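So Flillonbridge Toys has put its "End of Summer Brick Blowout" live and my feed is full of people calling it the sale of the year. I spent my lunch break going through it. A thread, mostly for those of you with a full cart and your finger over the button.

First, the headline number. "Up to 60% off building sets." I found one thing at 60% off and it was a keychain. Everything bigger than a cereal box is at 15 or 20, same as in the spring.

The one everyone is linking is the Wutasach Harbor Crane, 1026 pieces. The page says it was $129 and is now $103. Sounds fine, except I bought mine from the same store in December and my receipt says $109, with no sale on at all.

So either they raised the list price over the winter or "was" is doing a lot of work in that sentence. I asked their support account which it is. I got a link to the sale page.

To be fair to the crane, it's a good set. The winch works, the cab lifts off, and the stickers go on straight if you take your time. I just wouldn't pay $103 for it in August and tell myself I'd saved $26.

The small Wutasach sets look better. The Tugboat is down to $16, and I've never seen it under $18 anywhere. If you were going to get it anyway, get it. You get two minifigures, and one of them has the yellow raincoat that people keep overpaying for secondhand.

Somebody will ask about the Nivton castle stuff, so: no. The Gatehouse shows a 25% discount, but shipping on it is listed separately because it counts as "oversize." The box is about as big as a board game. Add the shipping back in and you're paying a couple of bucks less than at a regular store, where you can at least check the corners.
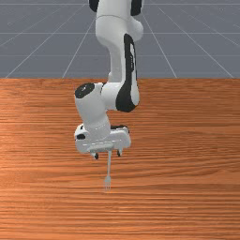 Also on Nivton, read the fine print on the bundles. The Gatehouse plus Stables bundle comes to more than the two bought one at a time. I did that sum three times and then had my wife do it.

There's a "free gift with purchase" too, a little market stall. You need to spend $129 before tax. I can't believe the crane's old price landing on exactly that number is an accident, but since the crane is on sale now it doesn't get you there. You end up hunting for something else to throw in. That's how I own three identical flower carts.

The timer. There's a countdown on every page saying the offer ends in 4 hours. I opened the same page in another browser and got a fresh 4 hours. Left it alone, came back after dinner, and guess what. Do not let a clock like that pick your toys for you.

A few of you mentioned the Manalastas space sets, which are the ones I'd been hoping for. Not included. They're on the banner at the top, big as life, but click through and it's full price with a little gray "excluded from promotion" under the button. I went through every one of them – same line each time.

What I'd do: grab the Tugboat, skip the castle, and wait on the crane. It was cheaper last winter, and they still seem to have plenty of them, going by the "in stock" note that hasn't changed since June.

I could be wrong on the crane. If it sells out and goes for double next year you can all come yell at me. I've been told that about every set with a winch in it since I started collecting and my closet says otherwise.

Prices are as I saw them on 2018-08-24, and they do move them around. If you see the crane under $100 please reply with a screenshot – of the checkout page, with shipping, not the banner.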